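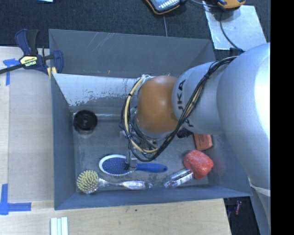 KUKA arm over a grey bin.

From: Nadine Darwish
To: Dollbridge Allotments and Gardens list
Date: 2022-02-03
Subject: Re: Broad beans, and the bottom path

Dear all,

Noura Tannous wrote:
> Hello everyone, I've got the old plot by the hedge, the one that used
> to be Majdi Farah's. I put broad beans in during October as the packet
> told me to and they came up beautifully, but now they're about as tall
> as my hand and have gone black at the tips. Have I lost them? Should I
> pull them out and start again in pots? Also, is the bottom path always
> like that or is it just this winter?
> Noura

Welcome, Noura, and what a nice plot you've ended up with! Majdi put years of muck into that ground and you'll be eating well off it long after you've forgotten which of us is which at the gate.

Please don't pull your beans up. Black tips at this time of year are nearly always frost and wind, and broad beans are far tougher than they look. Mine went the same way three winters ago (I'd sown them much too early, in a mild spell, and was very pleased with myself) and I left them alone out of pure laziness. By the time the clocks changed they had thrown up new shoots from the bottom, two or three to a plant, and I picked more that summer than I have before or since. Nip off the black bits if they bother you, firm the soil round the stems with your boot, and put some fleece over if we get another run of hard nights. If you want insurance, sow a few in pots on a windowsill now and use them to fill the gaps. Toilet roll tubes do very well, though they go furry if you keep them too damp.

The one thing I would look out for is pigeons. They sit in the ash tree by plot 3 and they know exactly what we're all growing. A bit of netting held up on canes will do, so long as it's pulled tight, as the slack stuff catches blackbirds. I have a spare length in my shed and you're welcome to it.

As for the bottom path, I'm afraid it is always like that. It drains off the Grukgate side and the ditch fills with leaves. Yara Obeidat and I cleared it before Christmas and it ran lovely for a fortnight, then we had all that rain. I believe Yara was getting a price for more woodchip. The last lot was 2,000 litres and it sank without trace, so we may want to think about hardcore first. Wellingtons until April, I'd say.

While I'm writing, the seed potatoes have come. I've got Charlotte and a red one whose name has rubbed off the sack, and they are in egg boxes all over my spare room, so do come and take yours away before my sister visits and needs the bed. I'm in most mornings. Bring a box, and if anyone has a spare bag of onion sets I'd gladly swap.

Noura, I'm usually on the plot after lunch if it's dry, the one with the blue water butt. Come and say hello and I'll find you that netting.

All the best,
Nadine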